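Flomo bench cell, restart inspection after the cable snag
Odbridge workshop, bay 6
Checked on: 2026-04-17
Filled in by: me, with Vicente Tapia on the second pair of eyes and the stop button
Status: back in use at reduced speed, two items still open

Right, for anyone picking this up who missed the fuss. In March the right arm was coming back from a place move when a loop of its gripper cable caught, the joint carried on pulling, and the controller threw fault 424 (that's our own code, it means the force limit tripped at the wrist). The arm stopped as it should. The gripper didn't behave, though, because it lost its signal and opened, and the part went on the floor. No one was hurt and the part was a cheap one, but an opening gripper is exactly the thing we'd told everybody couldn't happen, so the cell was locked off until we'd been through the whole list.

I've kept to the usual order and put my comments under each line. Where I've written OK I've looked at it myself, with the power in whatever state the line asks for. Where I've written OPEN, please don't close it on my say-so!

PART A. POWER OFF AND LOCKED

A1. Isolator off, padlock fitted, key held by the person doing the work.
OK. Key was in my pocket the whole time (and went home with me at lunch, sorry Vicente).

A2. Stored energy released, arms supported before brakes are touched.
OK. We didn't need to release any brakes in the end, so that bit is N/A.

A3. Base bolts checked with the torque wrench, both arms.
OK. All tight, paint marks lined up. One mark on the left base was so faded I redid it.

A4. Gripper cables: outer sheath, strain relief, connector.
Right arm: replaced. The old one had a flattened patch a hand's width from the connector and you could feel the cores moving inside it. Left arm: OK, no damage, but see B5 about the length.

A5. Gripper fingers and screws.
OK. I went round every screw with a driver and none of them moved. Fingers wiped down, no chips. If you take a finger off for any reason, new thread lock please, the little bottle is in the Clorkmont drawer and it does need shaking.

A6. Table cover flat and fixed down.
Passed with a comment. It's held, but there are creases towards the back and I'd like it pulled tight when somebody has a quiet hour. A crease isn't a hazard on its own, but a block sat on one leans, and then the gripper meets it at an angle and you get a nuisance trip.

PART B. POWER ON, SLOW SPEED, ONE PERSON ON THE STOP

B1. Stop button tested from the operator's side, and again from behind the cell.
OK both ways. Test it with the arm moving, not parked. I know it feels brutal.

B2. Base lights agree with what the controller says.
OK. Compared against the screen in each mode. We had a mismatch last year after an update, so I'm fussy about this one.

B3. Force limit trips at the set value.
OK after a second go. First go gave me nothing at all, and I had a nasty moment until I saw that I'd loaded the old settings file. The right one ends in 353. The old one has now been moved out of the folder so that I can't do it again.

B4. Gripper holds on loss of signal.
OPEN. More on this one further down.
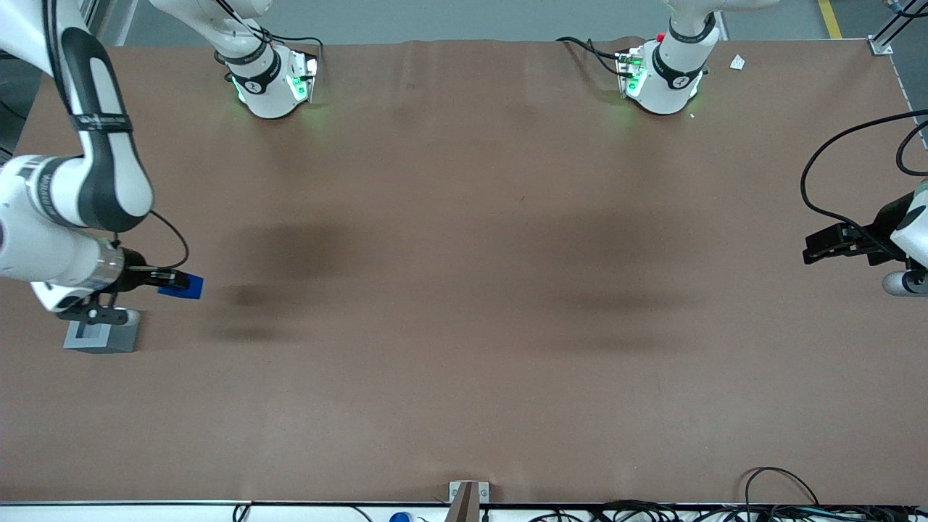
B5. Cable slack is the item I most want people to read, since it's what started all this. The old guidance said "enough slack for full travel" and we all took that to mean lots. Lots is how you get a loop big enough to catch on something. What you want is enough for the wrist to turn to both ends of its range without the connector feeling it, and no more than that. On the left arm there are still two long black loops coming down to the gripper, one of them swinging out wide over the table, and that wide one is what I'd shorten first. The front edge wants sorting as well: there's a tangle of cable over the rail at the right-hand corner, with one big arc of it coming up on to the table. Marked OPEN until it's tied back, and please use the hook-and-loop ties. Zip ties pulled tight are how we flattened a cable in 2 places the year before last.

B6. Working area clear of loose items before any move.
Passed with a comment. Scraps of paper count as loose items! I know a bit of paper won't hurt an arm, but it'll get under a block sooner or later and you'll spend your afternoon wondering why the pick height is off.

B7. Both arms cannot reach the same spot at the same time in automatic.
OK. The shared zone is set in software and I tried to cheat it from both sides. The waiting arm waited every time. It's slow to let go afterwards, which is annoying, but I'd take slow.

B8. Nobody's head, hands or tea inside the yellow line while the cell is live.
OK on the day. Tea included because of reasons Vicente is aware of.

PART C. THE GRIPPER QUESTION

Back to B4, then. With the old firmware, if the signal dropped for longer than a blink the gripper went to its default, and its default was open. That's a sensible choice if you're worried about trapping fingers and a poor one if you're carrying something over a person's foot. We'd assumed it was set to hold. It had been, once, and then it was put back to factory settings when the spare controller from Demirtaş went in, and there was no line on this form that would have caught it. 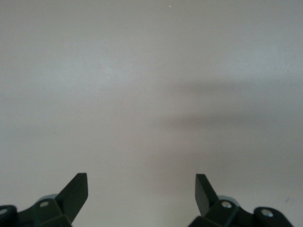

So I've added one. From now on B4 is done by pulling the signal plug with a soft test piece gripped, at low height, three times in a row, and the piece has to stay put each time. We got two good holds and one slow creep, and a creep is a fail in my book. Vicente thinks it's the grip force being set a touch low for the soft piece, and he may well be right, but I'd like to see it pass with the number changed before I put my initials next to it.

C1. Default state on signal loss written on the label by the controller.
OK. Label now reads HOLD. If you swap the controller, peel the label off first and don't put a new one on till you've done the pull test.

C2. Way of freeing a trapped hand with the gripper set to hold.
OK. Manual release shown to everyone on the Odbridge rota. It's stiffer than you expect, so have a go at it before you need it.

C3. Payload limit for the reduced-speed period.
Test blocks only. Nothing metal, nothing with a sharp edge, and nothing carried over the front rail until B4 is closed.

STILL OPEN
B4, gripper hold test. Vicente to repeat with the new grip force.
B5, cable slack on the left arm and the tangle at the front corner. Me, as soon as the ties turn up.

If you get a 424 in the meantime, leave it stopped, don't clear the fault, and come and find one of us. Write down what the arm was carrying and which way it was heading, even if it's only on the back of your hand.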